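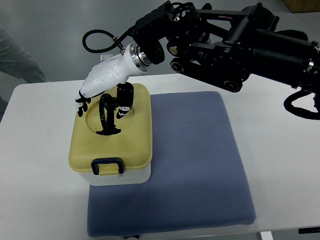
Section 3: Setting Up Your Camp Kitchen

Feb 6, 2020 | Posted by the Piras Outdoor Desk
3 min read

I've set up this kitchen in wind, in drizzle and once in a parking lot, and the order below is the one I keep coming back to. You should already have the tent up (Section 2). If you're hungry, eat a granola bar first. I mean it!

1. Pick your spot. I like to be 200 feet from any stream or lake, and up to 100 yards from the tent if there are bears in the area. Check the campground rules too, they can be stricter than I am.

2. Find the flattest ground you can and clear off the sticks and pine cones. Open the table, then lean on each corner. If it rocks, turn the leveling foot a little at a time.

3. Sort your food before anything gets cooked. Lidded boxes are great for this: one for breakfast, one for dinner, and a small one for the stuff everybody keeps asking for (coffee, mostly).

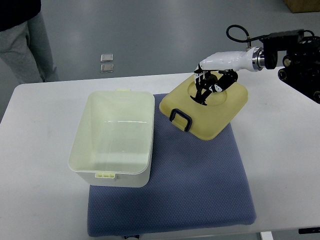

Meat goes at the bottom of the big cooler, well wrapped, with the ice right on top of it. Drinks get their own cooler if you have a second one, so the food stays shut all afternoon.

4. Set the stove at the downwind end of the table. Screw the fuel canister on by hand until it's snug, then stop.

CAUTION: Never run the stove inside the tent or under a closed awning. I don't care how hard it's raining.

5. Brush a little soapy water on the fuel connection. Bubbles mean a leak, so close the valve, take the canister off outdoors and check the rubber seal before you try again.

6. Light the burner on low and let it run for a minute.

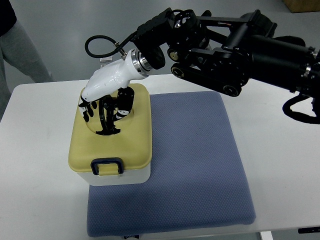
While that's going, fill the wash basin and hang up a trash bag. I always used to leave the trash bag for later and then I'd be standing there with an eggshell in each hand.

NOTE: At 4,000 feet water boils at a lower temperature, so pasta and rice take longer. Bring extra fuel.

7. Before bed, turn off the stove, let it cool and lock all the food in the car or the bear locker. Toothpaste counts as food!

Related
Section 2: Pitching the Daletel Tent
Section 4: Washing Up and Gray Water
Zolau Stove: Cleaning a Clogged Burner
Getting Your Gear Ready for May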